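Print | E-mail

Notebook entry, January, 9:30 a.m.
Entered by: Zihan Tang
Project: Trarnarix, household tidying set

The morning was given to the disposal task. The instruction sheet was revised before work began: the operator now brings the object to the wastebasket with the hand-held gripper, pauses over the opening, and releases. Earlier takes in which the object was thrown are to be marked and kept out of the training split.

The set stands at 2565 accepted takes. Thodoris Karamanlidis has asked for a further 800 before the next training run, with no more than 30 from any one room. I have entered this limit in the planning sheet. The Dulgate rooms are already at the limit and are closed to this task.

Bedrooms remain the weak part of the set. Baskets there often stand low and close to hanging cloth, and the policy trained on the previous split tended to stop short of the opening - see the Bakke notes.

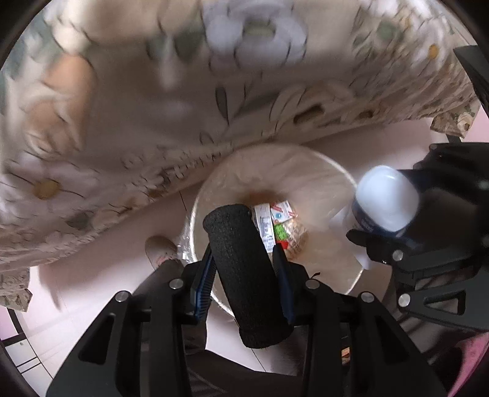

Takes with a bottle are to be labeled "dispose, rigid" and takes with paper or wrappers "dispose, soft." The two labels were mixed in the last upload to Triteo and must be corrected by hand. Basket contents are to be left as found between takes, up to 10 takes, and then emptied.

Open: whether a person's feet in view should be tagged. Thodoris to decide. Until then, tag them.

Print | E-mail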